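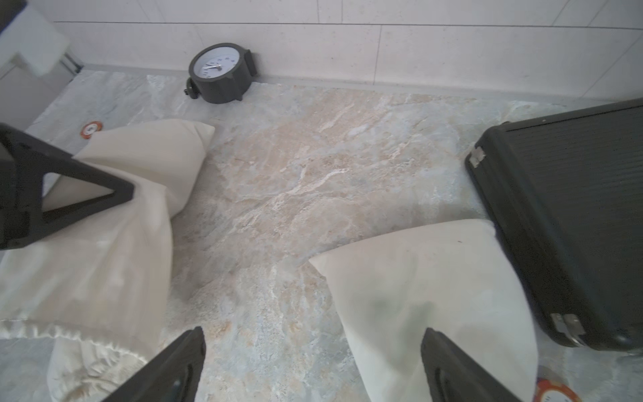

**Product review: Sasex Neutral Floor Cleaner, nine-month trial**

The Facilities Office at Trarville tested this cleaner on tiled floors in two buildings, beginning with the ground floor corridors. Staff diluted it as directed and mopped once each evening.

Results on ordinary soil were good. Shoe marks lifted with light pressure, and no film was noted after drying. Grease near the kitchen entrance required a second pass – the previous product, from Grabowska, performed better there. The scent is mild.

The 20-liter container is difficult to pour when full, and a pump is sold separately.

Rating: 4 out of 5. Approved for reorder under item 2521.

Reviewed by Leandro Barrios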